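Lillden Community Kitchen: Progress Report to the Fitzsimmons Fund
By Idun Amundsen
September 2024
14 comments | 5 shares

You asked for a plain account of the reusable dish scheme before the second half of the grant is released. I was not in favor of this project when it was proposed, and the board asked me to write the report for that reason. I have tried to be fair to it.

What was promised

The application said we would stop using throwaway plates and bowls at the Lillden evening meal, lend reusable ones to people taking food home, and get most of them back. It said this would save money by the end of the first year. I could not find the sums behind that last claim, and Ottar Solheim, who wrote the application, tells me there were none beyond a supplier's leaflet.

What has been done

We bought 200 bowls with lids and stopped ordering paper ones for meals eaten on site. That part works. People eat from the bowls, hand them in at the hatch, and the dishwasher copes on most nights. The second rack we asked you to pay for has hardly been used, and I would not ask for it again.

The take-home loans are another matter. At the last stock check we had 94 bowls on the shelf. Ottar believes the rest are "in circulation." Some surely are, but we have no record of who took what, so his guess is as good as mine. The sign-out sheet was dropped in the second week when the line got too long, and nothing replaced it.

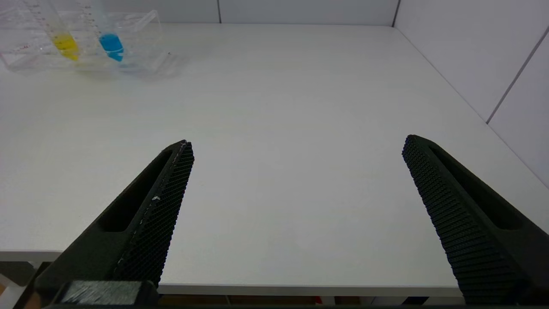
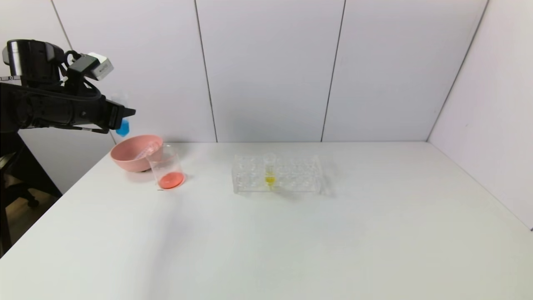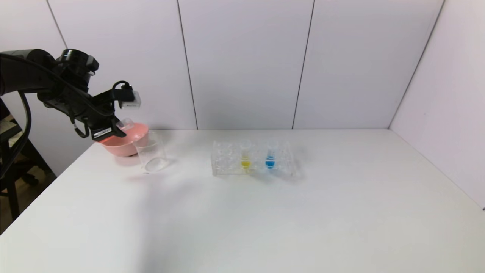

A white table, and a pink bowl in the second and third pictures.

Money

The first payment has been spent, apart from a small sum held back for lids. Lids are the weak point. They crack at the tab, and the supplier sells them only with a new bowl. Vidar Hedlund has asked two other firms for a price and has heard from one of them. Its offer starts at 1000 lids, far more than we could use.

We do spend less on paper goods. We also spend more on hot water and detergent, and I have not seen a version of the accounts that puts the two side by side. Until I do, I would ask you to treat any talk of savings with care – including the line in our own newsletter.

What people say

Ottar handed out a short survey and got warm answers. It was given only to people who had just returned a bowl, so I would not lean on it. Five people wrote that the bowls are too shallow for soup, and the kitchen staff agree.

What we ask for now

Please release half of the remaining money, for lids and a deeper bowl for soup nights. Hold the rest until October, when we will have run a deposit trial at the Tirville Road site and can tell you what came back. If the trial fails, my view is that we should keep the bowls for meals on site and end the loans. Ottar disagrees – his note is attached.

Recent items
Tirville Road site: new opening hours
Skulbridge garden plots, waiting list now closed
Minutes of the summer board meeting
Cold store repair: what it cost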